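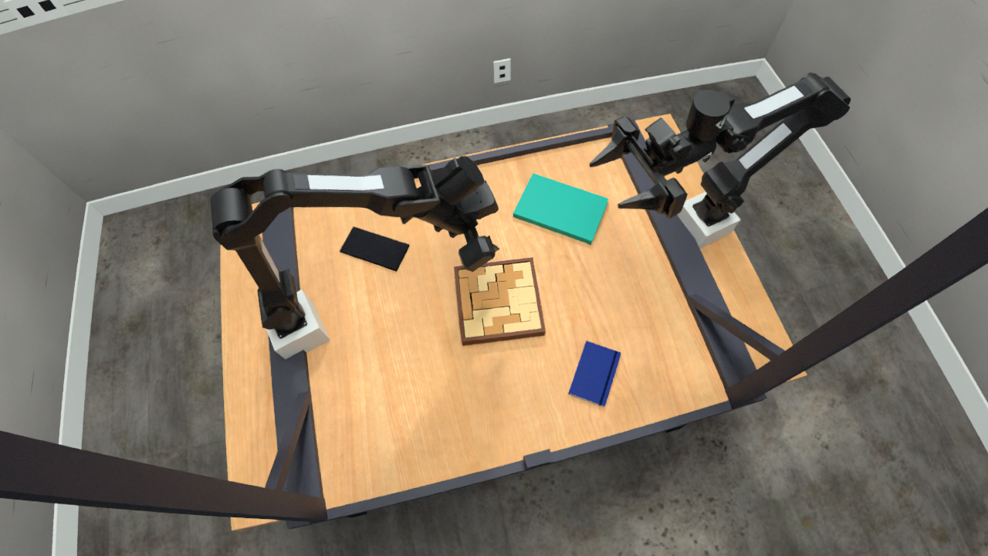
4.2 Preparing a simulated bimanual trial

This section applies to all operators running the Cunader comparison protocol, in which policies trained on rendered tabletop layouts are scored before transfer to the Vidurbridge cell.

1. Load the puzzle tray layout. Confirm that the tray lies near the centre of the table, within reach of both arms.

2. Set the random seed to 1530 and record it in the trial log.

3. Confirm that the distractor objects (slab, notebook and dark handheld device) are resting flat on the table. Their colour may be varied between batches, but not within one.

4. Open the right gripper fully and check that it is holding nothing.

5. Run 26 episodes per policy. Discard the first 2 — these serve only to settle the contact solver.

Note: Grain and wall textures are randomized separately from object poses. Enter both settings in the log.

CAUTION: Do not edit base positions after step 2. Results obtained with altered bases cannot be compared with the April baseline.

Requests to depart from this procedure should be directed to Noreen Baloch, Simulation Methods, Zamimthorpe.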